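4.2 Surfaces and the sense of room size

We turn now to the part of the survey that gave us the most pleasure to read, namely the written remarks on interior surfaces. Of the 3000 households we wrote to in October, 659 sent back a completed form, and a good many of them filled the margins as well – often with small, careful drawings of their kitchens and halls. People living in the older Natuvar blocks, the earliest of which dates from 1838, tended to call a narrow room "snug" when its walls were pale and "pinched" when they were dark, even where the floor plans matched. Residents of the newer Aigner buildings made much less of wall color and wrote instead, at loving length, about long tables and how one gets past them.

Stone and wood drew the warmest comments of all, though we would ask the reader to treat this gently, as roughly 100 of the forms left that page blank. Long furniture and mixed wall finishes of the general type discussed are shown in Figure 6.

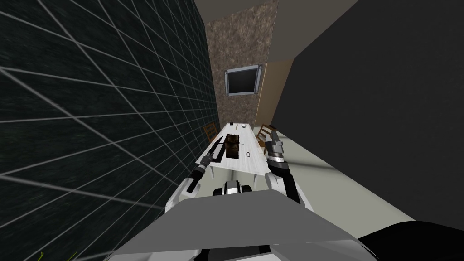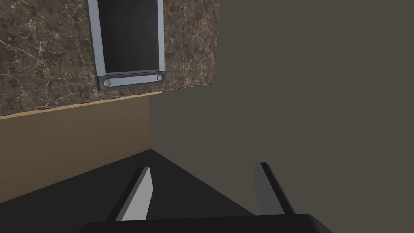 Figure 6. Computer renderings of an interior: long white table in a narrow room (first); wood paneling, gray wall and dark brown marble meeting at a corner (second). Source: Flarnano, retrieved 2022-08-29.

A fair question is whether people were judging the material or simply the light that fell on it. Our form did not ask about lamps or windows, and we wish it had. The earlier Ziso study did ask, and we take up its lighting questions in Section 4.3.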